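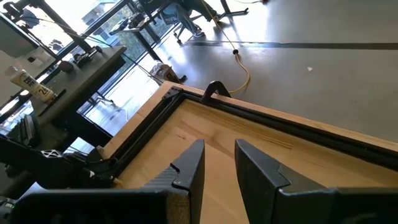

**Ticket 626 - Meeting room booking system: double bookings and missing confirmations**

**Site:** Tasbridge office
**Raised by:** Menaka Nanayakkara, Facilities
**Assigned to:** Isla Jardine, Service Desk
**Opened:** 18 Jul 2019
**Priority:** Medium
**Status:** Closed, with one item carried forward

**Summary of fault**

Staff at the Tasbridge office report that the Drakum booking calendar accepts two bookings for the same room at the same time. In most cases the second person receives no confirmation email and does not learn of the clash until arriving at the room. The Stuvstead room is the worst affected. The Majumder room has had the same fault less often.

Facilities asks that the matter be resolved before the autumn training bookings open, as over 96 places have already been requested.

**Entry 1 - Isla Jardine**

Fault reproduced. A booking was made in the Stuvstead room for 10:00 to 11:00 from a desktop computer. A second booking for 10:30 to 11:30 was then made from the door panel. Both were accepted. The desktop booking produced an email and the panel booking did not.

The same test was carried out with both bookings made from desktop computers. The second was refused correctly, with the usual message:

> This room is not available at the time you have chosen.

The fault therefore appears to lie with bookings made at the door panels. Please could Facilities confirm when the panels were last updated.

**Entry 2 - Menaka Nanayakkara**

The panels were updated in May by the supplier. We hold a signed visit sheet but it does not state which version was installed. Complaints began shortly afterwards, although a few staff mention earlier problems which were not reported at the time.

Please also note that the clock on the Stuvstead panel is wrong. It is one hour behind the clock in the corridor.

**Entry 3 - Isla Jardine**

Thank you, the remark about the clock was helpful. The panel was set to a fixed time zone and was not following British Summer Time. A booking made at the panel for 10:30 was stored by the server as 11:30, and so no clash was found. The panel then showed the booking at the time the user had typed.

The Majumder panel had the correct zone but was not checking its time against the server.

Action taken:

1. Time zone corrected on the Stuvstead panel.
2. Automatic time setting switched on for both panels.
3. Both panels restarted and the first test repeated. The second booking was refused on each.

**Entry 4 - Isla Jardine**

With regard to the missing emails, 194 messages were found held in the outgoing queue. The panels send from a shared address whose password expired and was not renewed. The password has been renewed and messages older than 14 days have been deleted, to avoid staff receiving confirmations for meetings already held. The remainder were released.

**Entry 5 - Menaka Nanayakkara**

Confirmation emails are now arriving. Two members of staff received the same message twice - I have told them to ignore the second copy. Existing clashes in the Stuvstead room have been settled with the people concerned. Facilities is content for the ticket to be closed.

**Closing note**

Ticket closed by the Service Desk. Carried forward: the supplier is to state in writing which version was installed on the panels. Facilities will attach the reply to this record when it is received.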